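Household Technology and Its Claims
Handout 6: The Power Strip
Sep 29, 2023

Reading before class: Painemal, chapter on domestic wiring, and the Weltside leaflet (in the course folder). Read the leaflet with a pencil. Mark every sentence that promises something and write beside it what would have to be measured to check it.

1. What is being sold

A power strip is a row of outlets on a cord. That part is easy to agree on. The trouble starts with the words printed on the carton: "protected," "smart," "safe for the whole family." The Vidon carton passed around last week uses "protection" four times and gives a rating once, in the smallest type on the back. Some strips do contain surge parts. Plenty contain a switch and some metal bars, and from the outside you may have no way of telling.

2. The light

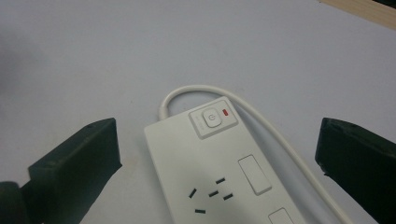 Students tend to read an indicator light as a report on safety. I would like you to stop doing that. On a plain strip, a lit indicator tells you power has reached the indicator. It says nothing about whether the ground is connected, how much load the strip is carrying, or whether any surge part still works. Some makers fit a second light for the ground or the surge part. Check the instructions before you decide which one you are looking at.

The same caution goes for the button. A power symbol is a label, and a switch does not always cut both conductors. If you need to be sure a thing is dead, pull the plug.

3. The cord

The usual advice is never to run a strip under heavy load with its cord coiled. The advice is sound, though the reasons given for it are often sloppy. A bundled cord sheds heat poorly, and the heat grows with the square of the current. A phone charger will not trouble it. A space heater might, and should not be on a strip in the first place.

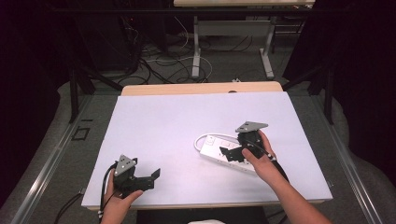

Fig. 2. Power strip on a pale board, its white cord looped beside it.

4. The arithmetic

Take three loads on one strip: a lamp, a monitor and a desktop computer, together drawing 374 watts. Add a fan heater's low setting at 200 watts, if you believe the Ovar catalog, which I don't entirely. Work out the current at 120 volts for both cases. Then say what you assumed about startup draw, and why the number on the plate may not be the number at the wall.

5. For next time

Find a strip at home or at work. With it unplugged, copy down the rating plate in full, including the parts that look like nonsense. Write one page on what the plate lets you conclude and what it leaves open. "It has always been fine" is not evidence and will be marked accordingly.

Do not open the casing.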